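Zatomlow to Add 18 Drop-Off Points for Used Electronics

The City of Zatomlow will open 18 new drop-off points for used household electronics in October, the Department of Public Works announced. The new locations will bring the citywide total to 26 and will be open to all residents at no charge.

Items accepted will include tablets, phones, laptops, keyboards, chargers and cables. Televisions and large appliances will continue to be handled by appointment at the Ulleo Road transfer station.
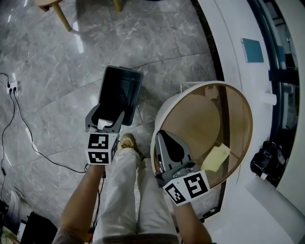

Under the terms of the agreement approved last month, the hauling firm Oltmanns will empty the drop-off points twice a week and deliver the contents to a sorting center in neighboring Jundora. Devices that can be repaired will be set aside for resale. The remainder will be taken apart for metals and plastics.

The department said a trial at the eight existing locations brought in 881 devices over the spring and summer. Phones made up the largest share, followed by tablets. Residents who took part in the trial asked for later hours, and the new points will stay open until 9 p.m.

Residents are asked to erase personal information before leaving a device. Staff at the drop-off points will not be able to do this on their behalf, and items cannot be returned once they have been deposited. Loose batteries should be taped at both ends and placed in the separate container provided at each location.
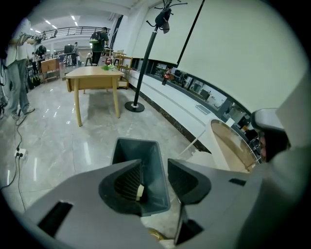 Close view of a hand-held gripper with a gray housing.

Businesses may also use the service but must register first. A yearly fee of $75 will apply to each business address -- schools and public libraries are exempt. Registration forms will be available at City Hall and at the Ulleo Road station.

Regular curbside recycling will not change. Electronics left at the curb will not be collected, the department said, and may be tagged with a notice giving the address of the nearest drop-off point. A full list of locations will be mailed to households with the next water bill.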